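Boletín de Nodwood - Cuidado de textiles domésticos

Lavado de colchas de retazos: temperatura, tintes y secado

Una colcha de retazos reúne tejidos de distinta procedencia, con tintes y encogimientos que rara vez coinciden. El programa de lavado debe elegirse según el retazo más delicado. Si se desconoce la composición, se aplica el criterio del algodón estampado sin fijar: agua fría, detergente neutro y centrifugado corto.

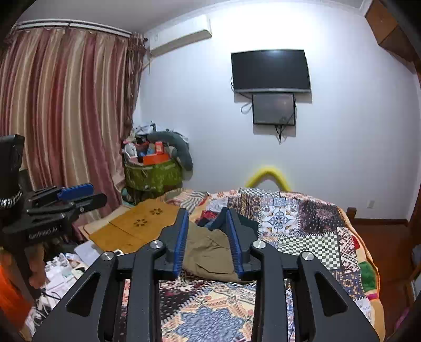

Antes del primer lavado conviene probar la solidez de los rojos y los azules oscuros. Se humedece una zona poco visible, se presiona con un paño blanco durante 5 minutos y se examina el paño. Si hay transferencia de color, la pieza se lava sola y a mano, con 2 aclarados como mínimo. La sal y el vinagre no fijan los tintes reactivos modernos; su uso persiste por costumbre.

La carga es el segundo factor. Una colcha de cama doble con guata de algodón puede triplicar su peso al absorber agua, y muchos tambores domésticos no la admiten con holgura. El catálogo de Woteck indica para su guata Kesden un gramaje de 332 g/m² y un encogimiento del 3 % en el primer lavado. Ese valor explica el fruncido que aparece junto a las costuras del acolchado y que no se corrige con la plancha.

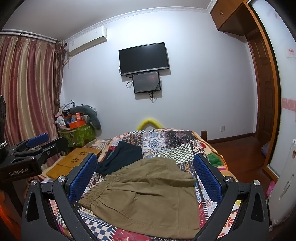
Pantalón corto de color caqui sobre una colcha de retazos estampados.

El secado se hace en horizontal, a la sombra y sobre una superficie ventilada. Colgada de un solo borde, la pieza mojada carga todo su peso sobre unas pocas costuras - las de los retazos más antiguos ceden primero. La secadora queda reservada para guatas de poliéster, a baja temperatura.

Para guardarla, funda de algodón y cambio de dobleces cada septiembre.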